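Everyday Order: How Students in Shared Houses Look After a Small Bedroom

Project report, Home and Living module
Caroline Mosoti, Taha Shehata and Ismail Belhaj
Project tutor: Said Ouazzani

Why we chose bedrooms

When our group first met in January we had a much grander plan, which was to study the whole of a shared house from the front door to the back step, and it took our tutor one kind but firm conversation to bring us down to a single room. We settled on the bedroom, and within it mostly on the bed. In a small rented room the bed is the sofa, the ironing table, the place for the coat you have just taken off and the place for the clothes you haven't decided about yet. All three of us live this way ourselves, so we came to the subject with a good deal of sympathy!

We asked 40 students living in Brosside and Ballel to fill in a short diary over six days, noting what they put down on the bed and when they put it away again. We had 19 diaries back, which between them gave us 202 entries, and we are very grateful to everyone who kept going to the end.

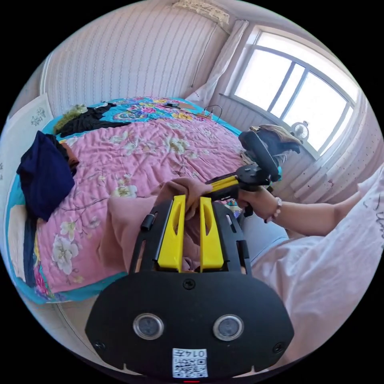 Clothes were by far the most common entry, and jackets and jumpers more than anything else. People wrote that these were the awkward ones — worn once, too clean for the wash and yet not quite right for the wardrobe. One of our diary keepers called them her "in-between clothes", and we liked the phrase so much that we used it ourselves from then on. Several people folded theirs over the side of the bed, and others simply let them lie until bedtime and then moved them to a chair, where they stayed until morning and came back again.

What people told us about bedding

We hadn't meant to ask about bedding at all, but it kept turning up in the margins of the diaries and in the chats we had afterwards. A quilt or bedspread brought from home seemed to matter a great deal. Those who had one they were fond of told us they straightened it every morning, even on days when they did nothing else to the room, and they were rather more careful about what they dropped on it. Flowers and bright colours came up often, and so did pillow covers that didn't match anything and were loved all the same.
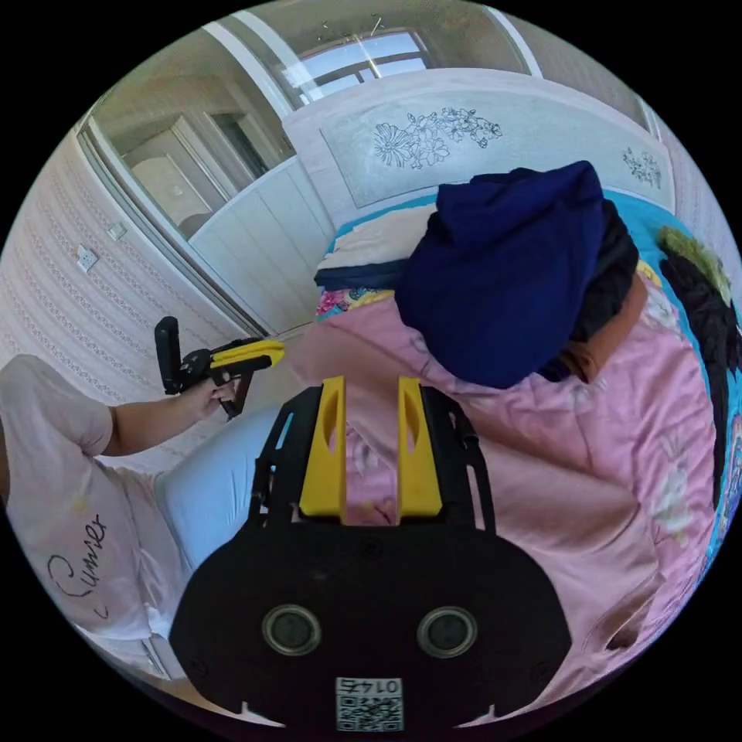

Taha then tried out an idea of his own, a row of plain hooks by the door for the in-between clothes, and four of the diary keepers agreed to live with it for a while. Two of them took to it straight away. The third found that the hooks filled up with bags, and the fourth said she preferred the bed because she could see everything at once, which we thought was a perfectly fair answer.

What we would do differently

We would begin the diaries earlier in the term, well away from exams, and we would leave a bigger box for comments, as the small one was nearly always written over the edges. Ismail would also like to ask about shoes, which we left out completely and then heard about from almost everyone.

Our thanks go to Said Metwally for reading the draft twice. The blank diary sheets are kept with the module folder for any group that would like to use them next year.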